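I have decided to put my kitchen in order before December, and I will write here how it goes. It is a small kitchen in Pleneck and I have lived with it for too long.

First the drawer beside the stove. I took everything out and washed the inside with warm water and a little vinegar. I found three can openers. I kept the one which opens cans.

Then the spices. I had the same paprika two times, both opened. I poured them together in one jar and wrote the date on the lid with a marker. My mother would not agree with this, but she lives far.

The jars I bought at Poduval, 60 cents for each one. The lids are a bit stiff, so I would not recommend them if your hands are weak.
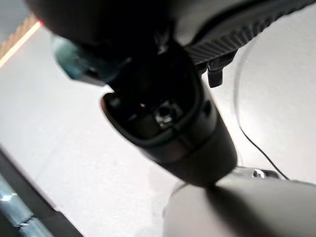 Kitchen week, Wednesday, August 24, 2022

For the flour and the rice I wanted bigger boxes. The Ultia ones hold 2000 ml and a full bag of rice goes in, with a little space left for the cup. I measured the shelf before I ordered, and still I measured it wrong. Now the boxes stand sideways.

Someone asked me yesterday about the shelf paper. It is the plain one, without glue. I cut it with normal scissors and rub it flat with a dry cloth. With glue I had a very bad experience in my last apartment and I don't want to repeat it.

The pots are still a problem. If I put the big one inside, the door does not close. If I leave it outside, I have no place to cut the onions. For now it lives on top of the refrigerator.

Tomorrow I do the cupboard under the sink. If somebody knows how to remove old tape from a painted door without taking the paint also, please write to me. I already tried oil and it helped only at the corners.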